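Notebook, 2023-11-14
Clurham writing room

Fourth evening on the Stemier chapters, and I'm still fussing over the pronoun business! I went back through the first 16 pages and changed every "he" for the ferry pilots to "they," then read it all aloud to Mirjana Janevski, who very kindly put her tea down and listened to the whole thing. She liked it until the fight on the landing, where there are four people in one boat and she lost track of who was holding the rope. So did I, a bit, and I wrote it.

What I tried next was giving each pilot a job word (the steerer, the poler and so on) and leaning on those when the paragraph gets crowded. It costs me some speed, but the boat is readable again. I also cut the glossary, all 400 words of it, which hurt more than I expected because I was fond of the entry for river ice. 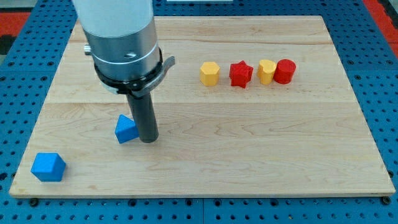
Maple board on the blue table.

Mirjana's other note was about the middle section. She thinks the Todwood letters come too early, before anyone has a reason to care about the sister, and I think she may be right (grumble). I'll move them behind chapter 18 and see whether the funeral still makes sense without them. If anybody has the marked-up copy of the Vukadinović story we read in March, please leave it on my shelf, I want to look at how the letters were handled there.

Next: landing scene again, from the poler's side.

Comments

M.J.: Keep the river ice! Put it in a letter if you have to.

inkwell_pat: I read the boat scene twice and only got lost once, so it's getting there.

Contact | © Clurham Writing Room | Back to top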